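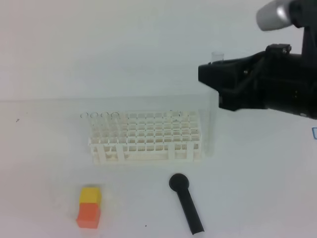
Setting Up a Test Tube Rack for a Small Home or Classroom Bench

A rack of tubes is easy to set up badly. Tubes go in wherever there is a gap, labels face the wall, and by the time the second reagent comes out you are guessing which sample is which. The routine below is the one we use at the Brelldale evening chemistry group. It takes 11 minutes the first time and less after that.

What you need

A grid-style rack with a top deck and a lower tier
Clean, dry test tubes
A fine permanent marker or pre-cut labels
Paper towels
A notebook

Step 1. Check the fit

Drop one tube into the rack before you bring out the others. It should pass through the top opening and sit on the base without leaning much. A little play is fine. If the tube rocks when you tap the bench, the openings are too wide for it and you need a different rack or fatter tubes. Lamisi Dankwa, who runs our beginner table, wraps a narrow band of tape around thin tubes, 4 turns below the rim. That works as long as the tape stays dry.

Step 2. Clear and wipe the bench

Wipe the surface and let it dry fully. Put the rack down with its long side facing you, a hand's width back from the front edge of the bench. Leave room on your writing side for the notebook.

Step 3. Label before loading

Write on the tube, not on the rack. Racks get turned around. Put the number just under the rim and keep it short – 1, 2, 3 is better than a full sample name. The full name goes in the notebook next to the number.

Step 4. Load from one end 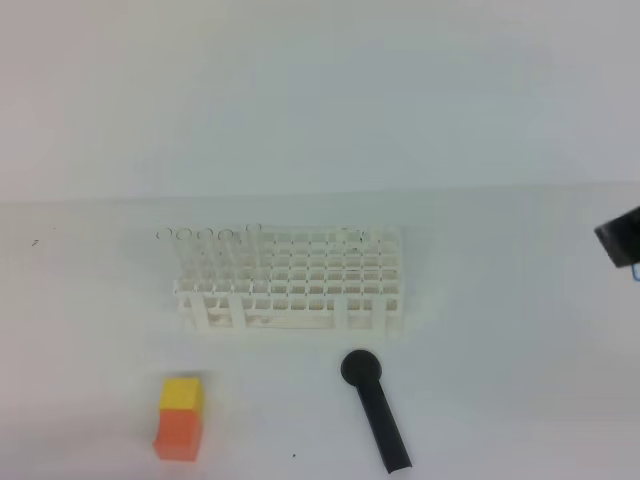 Pick an end and stick with it. We start at the left and work right, so tube 1 is always in the same place. Lower each tube straight down and let go only when you feel it touch the base. Clear tubes in a white rack on a white table are hard to see, and from a normal standing height the thin dark rims are mostly what you have to go by, so look along the row of rims to check your spacing. With a short run of five at the left, the rest of the grid stays free for later samples.

If you are running two sets, leave at least one empty row between them.

Step 5. Fill

Fill in number order. For most color tests, a third of the tube is plenty. Lift the tube out to fill it if you are pouring. With a dropper you can leave it in place.

Step 6. Put it away

Empty the tubes, rinse them, and dry them upside down on a paper towel. Wash the rack in warm soapy water and shake it out, as water tends to stay in the lower tier. Plastic racks should not go near a burner or a hot plate.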